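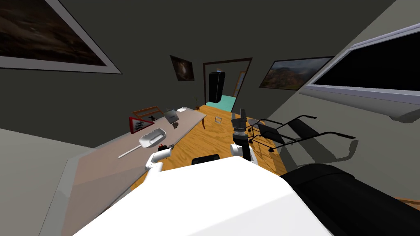
Progress report to Mekero: simulated tabletop manipulation, Pleria room set
Reporting period ending June

1. Status

Work on the Pleria room set continued as planned. The simulator build was frozen at the start of the period and all results below use that build. The policy under test is Briltine, a two-arm controller that takes views from the head and wrist cameras and outputs joint targets. The comparison policy is the Leclerc baseline, which uses the head camera only.

The training set now holds 907 accepted episodes. A further 104 were rejected, most of them for contact errors in which an object passed partly through the tabletop before settling. These were removed by script and the script was checked by hand on a small sample.

2. Method

Object poses are drawn at random at the start of each episode, and room furniture stays fixed. Head tilt is also varied. Strong tilt was added after earlier runs showed that Briltine had learned to rely on a level horizon. Wall pictures, windows and doorways are kept in the room so that the head view contains the usual distractors.

Each policy was run on the same list of start states. A grasp is scored as successful if the target clears the surface and stays in the gripper until the end of the hold period. Contact with other objects is logged separately and does not affect the score.

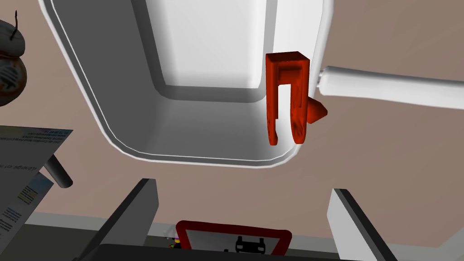 WRIST VIEW RESULTS

The wrist camera looks past both fingers, so a large white container can take up much of the view while smaller items sit near the border. Parts of signs are hidden by the gripper body in this view. Briltine handled partial views better than the baseline on handled cookware, with a gain of 23 percentage points in grasp success. Thin parts over a rim, such as the red-orange bracket, remain difficult. The depth estimate tends to place them on the container wall, and the fingers close too early.

No gain was found for flat paper. Both policies fail on it and we do not expect this to change without a different gripper model.

3. Open items

Shadow rendering differs between the head and wrist cameras and needs to be matched. The hold period is still too short for heavy objects. Three repeat training runs with new seeds are queued; variance figures will be reported when they finish. No change to the budget is requested.

Related items
Pleria room set: object list and licenses
Leclerc baseline: training settings
Contact error filter, release notes
Progress report, previous period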